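The job at Kekton paid by the accepted take, and by February I had stopped believing in it. I sat at a white table with a green gripper in my fist, squeezed it shut on a pen, carried the pen to the mesh cup and let go. Then I tipped the pen out and started again. They wanted 2,000 of these.

"You're not moving pens," the woman from the Erkdale office had told us. "You're teaching Urkel what hands know."

Urkel was the arm upstairs. I had seen it once, through glass, on my first morning. It was folded up like a deckchair.

I asked her what happened when hands didn't know. She said to relax and be natural, which is hard with a green gripper clamped in your fist.

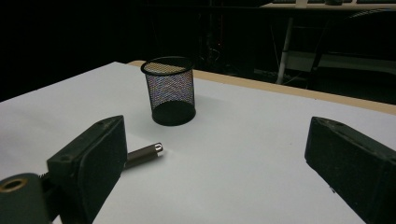
By nine in the evening I was on take 21 of the last batch and I had begun to cheat. Small things. A pause before the pinch. A twist of the wrist that did no good to anyone. If the thing really learned from us, I reasoned, it would learn that too, and if it didn't, then I was owed an apology along with my bus fare.

Nothing was rejected. The little light stayed green.

I got upstairs two weeks later, to hand in my pass. They were showing Urkel to some people from Quan, all lanyards and folded arms. The arm came down over a pen and stopped. It waited a moment. Then it gave a slow, useless twist, and picked the pen up.

"See that?" said the woman from Erkdale. "It's thinking."

The visitors nodded. I put my pass on the desk and went to look for my coat.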